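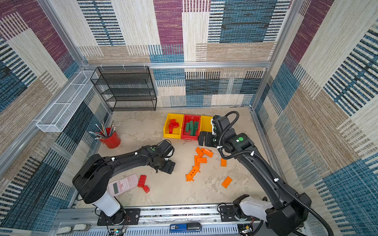
The orange blocks between the two arms, with the bins waiting at the back.

Block sorting, week three

On Sunday I passed 1,288 saved tries with the block task, and I want to write down some things before I forget them. The program which records the tries I call Juntunen, after the street where I lived when I started it.

The task is easy to say. Orange blocks lie on the floor between the two arms, and I must bring them to the bins by remote control, one arm for each of my hands. Later the arms should learn to do it from my recordings. For a person it is one minute of work. For me with the handles it was almost four minutes in the first days, and now it is a little more than one.

My biggest mistake in the beginning was that I corrected myself too much. I came near to a block, I was not happy with the angle, I went back, I came again. The model learned exactly this! It went up and down above the block like a person who can not decide. I had to delete 94 tries, and it hurt me, but after this the motion became much calmer.

The blocks which lie flat are still the most difficult for me. A block on its side I can take well if I turn the wrist early, when the arm is still high. If I turn late, the fingers push the block away and I have to follow it over the floor. The long piece with the pegs I take in the middle, never at the end.

I also leave other things on the floor, for example my pink calculator and two red blocks. I want the arms to see them and go past. In my old place in Brestach I practiced always on a clean table, and the first time I put down a cup, everything stopped working.

I record in groups of 15 and then I stand up and drink some water. After more than this my left hand becomes lazy, and I can see it later in the data.

Next I want to try passing a block from the left gripper to the right one. I tried it six times and dropped it five times, so there is not much to report yet. If somebody has done this with similar arms, please write me how you place the wrists.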